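Chapter 4
Planning a Season: Squads, Minutes and Rest

A soccer season is longer than it looks on the fixture list. A coach who picks the same eleven players every week will usually get good results early and poor ones late. This chapter looks at how a squad is shared out over a season, how playing time is recorded, and how rest days are set. It assumes you have read Chapter 3 on match fitness.

We will follow one club, Narka, through a full league season. Narka plays in a semi-professional league with 40 league matches, most of them on weekends. The head coach, Najwa Haddadin, kept a minutes log for every player and let us use it. Cup matches are left out of the tables, though they come up again in Section 4.5.

4.1 The minutes log

A minutes log is a plain table with one row per player and one column per match. Each cell holds the minutes played, and a separate mark shows whether the player started or came off the bench. Added time is not counted. This keeps the totals easy to compare from match to match, even though it understates the true load a little.
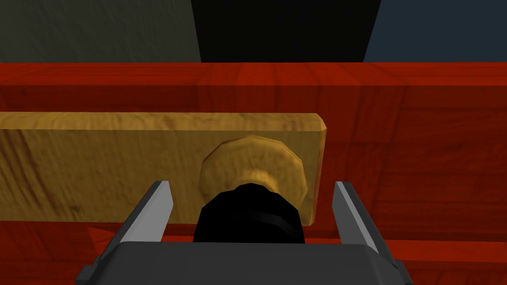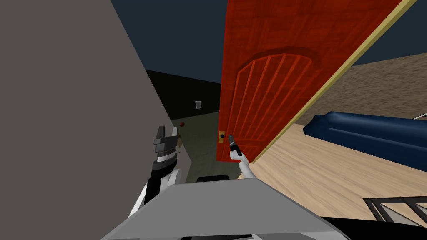
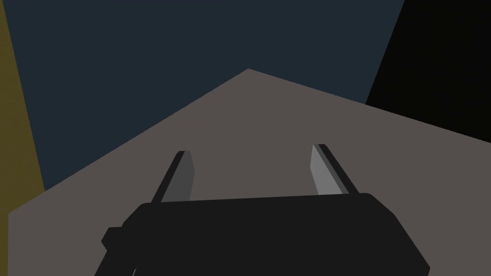 By the middle of March, Narka's first-choice left back had more minutes than any other outfield player, and her backup had played 533. The gap was not planned. Early in the season the backup had a sore ankle, and after she was fit again the coach saw no reason to change a defense that was winning. Then the starter strained a hamstring away at Prisell, and a player short of match practice had to cover the next six games — two of them against teams in the top four.

4.2 Starts and substitute appearances

Total minutes do not tell the whole story. A midfielder may reach 730 minutes by starting nearly every week for part of the season, or by coming on late in match after match. The first player has had long spells of hard work with full recovery between them. The second has warmed up, sat down and warmed up again many times. Record both kinds of appearance, and read them together.

Before going on, copy the blank log from the back of the book and fill it in for a team you know. Use at least 2 months of matches. You will need it for the exercises in Section 4.3, where we compare Narka with its league rival Farah.

Zornoto Textbooks — Contact — Copyright — Back to top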